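Pumphrey Hand Controller, two months in
Reviewed by Heledd Ellis

The Pumphrey is a puck with a grip on it. You hold it, you move it, and a robot arm somewhere else in the room moves too, usually in the direction you had in mind. We bought ours in March to record demonstrations for a sorting job, at a price I still say quickly.

Setup

The quick start guide runs to 9 pages, of which one is quick. Pairing went fine on the second try. The grip trigger has a long, soft pull that maps straight to how far the fingers close, and I liked it within the hour. My colleague Thomas Grasso, who has larger hands, says it's like operating a stapler made for a child. Order the bigger shell if that's you.

In use

Our test bench is recycling: used bottles and bits of packaging on a green surface, and you teach the arm to take things off it one by one. The wrist camera view comes up in the Udura software with a lag I stopped noticing, except near anything thin. Going after crumpled gold foil right beside a big orange Tide bottle lying on its side, I want to know which of the two I'm about to pinch, and the controller gives no buzz, no click, nothing. You go by eye, and shiny orange plastic is not kind to the eye.
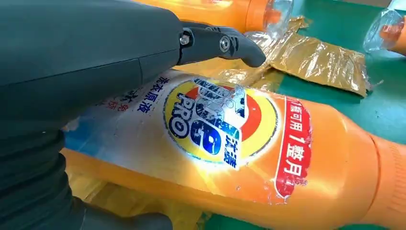
Recording and playback

One button starts a demonstration and the same button ends it. Press it twice by accident and you own a very short demonstration of nothing. I have a folder of these. Trimming is easy, though, and we got to 500 usable episodes faster than we did by grabbing the arm and dragging it around, with much less complaining from my shoulder.

The battery is advertised for a full shift. Whose shift, they don't say.

Gripes

The wrist strap is decorative. The scale dial sits exactly where a thumb rests, so fine mode turns into coarse mode at exciting moments. Support answered in 2 days and suggested tape, which works.

Verdict

I'd buy it again, with tape.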